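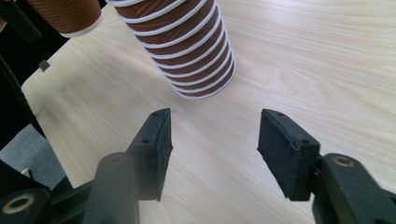

For our project this fall we picked box turtles, mostly because two of us grew up finding them in the yard and never knew the first thing about them. A box turtle's shell is part of its skeleton, with the backbone and ribs joined right into it, so a turtle can't crawl out of its shell the way cartoons would have you believe! The big plates on top are called scutes, and many of them have rings on them. We had a hard time picturing how those rings form until we thought of a stack of nested paper cups, where all you see of each cup is one brown ribbed band and a thin white rim. A scute is a bit like that, with new layers growing in underneath and only the edge of each one showing. (It is not a perfect match, we know, but it helped us a lot.)

Counting the rings does not give you a sure age, which was a letdown, as we had planned our whole report on it. Some years leave two rings, some leave none you can see, and on old turtles they wear smooth.

We did our walks on the Pleltau trail behind the Felberg nature center, 8 walks in all, and we found six turtles. One had lovely orange spots and closed up tight the moment we knelt down, which they can do thanks to a hinge on the bottom shell. The others were under leaves or logs. By November they had dug in for the winter and we found no more.

We would love to go back in spring and look along the creek side too.

November 4, 2023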